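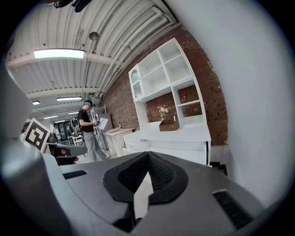

Losing tracking partway through a recording is the most common fault we get on the Gurnetti hand-held gripper, and it often goes unnoticed until the export. The log says "pose lost", the path jumps, and the rest of the take is useless. The steps below find the cause in most cases. Two parts of the tool matter most: the square black-and-white marker on the finger, and the slotted vents in the gray shell. The marker gives the finger position. The vents let heat out, and a palm or sleeve can cover one without the operator feeling it.

Before you start, stop recording and save the log. Do not power off first. The fault buffer clears when the power goes, and Ulises Henao lost a whole Sunday of fault codes that way.

Step 1. Read the last code in the log. Code 5 is a marker fault. Code 9 is a heat fault. If you see both, fix the heat fault first and test again.

Step 2 (code 5). Look at the marker straight on. Check for a lifted corner, glare or a smudge. Wipe it with a dry cloth. If a corner has lifted, replace the whole marker - glue under one edge leaves it tilted and the readings will be off.

Step 3 (code 5). Open and close the fingers slowly with the live view on. The marker should stay detected the whole way. If it drops out at one spot every time, tighten the finger mount and repeat.

Step 4 (code 9). Set the tool down with the vents clear and leave it for 15 minutes. Brush out any lint. Do not use compressed air, which can push dust into the fan.

Step 5. Record a test take of about 2000 frames. Walk the route you normally use and turn toward a plain wall at least once. Big blank surfaces give the camera little to follow, so a jump there with no code in the log points to the room and the tool is probably fine.

If the shell is too warm to hold comfortably, or you smell anything burnt, unplug the battery and stop. Tag the unit and hand it to Vasylyna Lytvynenko. Do not charge it again before she has opened it.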